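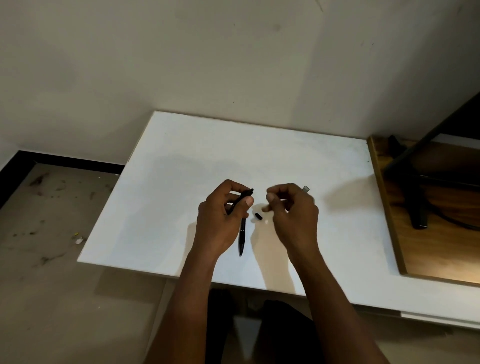 Filed under: Small Repairs, Desk Life

2019-11-06

I own 52 pens. I know this because last month I tipped every drawer and mug in the place out onto the floor, in a mood, and made a list. Eleven of them wrote. The rest I had been keeping for company.

The black ballpoint is the one I care about. It came from the stationery counter at Ernton, back when Ernton had a stationery counter, and it has a bit of weight to it and a thin silver band on the barrel that makes me feel like someone who signs leases. In May it started skipping. By the time the clocks changed it would write the first half of my name and leave the rest up to the reader.

So, surgery. A white table is the right place for this in one way (you can find anything black you put down) and the wrong place in another (you can't find anything pale). Case in point: the tiny see-through-ish crumb next to the short black piece. I still don't know what it is. I have put it in an envelope marked PEN, where it will live until I die.

Things I have learned about ballpoints:

Unscrew over a table. I have done it over carpet. The spring from my last attempt is still in that carpet.

Put the parts down in the order they come off. I say this every time and then put them wherever my hand happens to be.

Buy the refill first. I took a pen apart over the summer, walked to the shop in Misville with the old refill in my pocket, and found they had every length except mine. It also leaked. Those were my good pants.

Ha-neul Cha, who reads this blog mainly to correct it, emailed to point out that a whole new pen costs less than the refill and the bus fare. True. I did the sums once and stopped when I saw where they were going.

Next up is the stapler, which has been eating its own staples since spring. If anyone has a spare spring for a Vukura desk model, the comments are open.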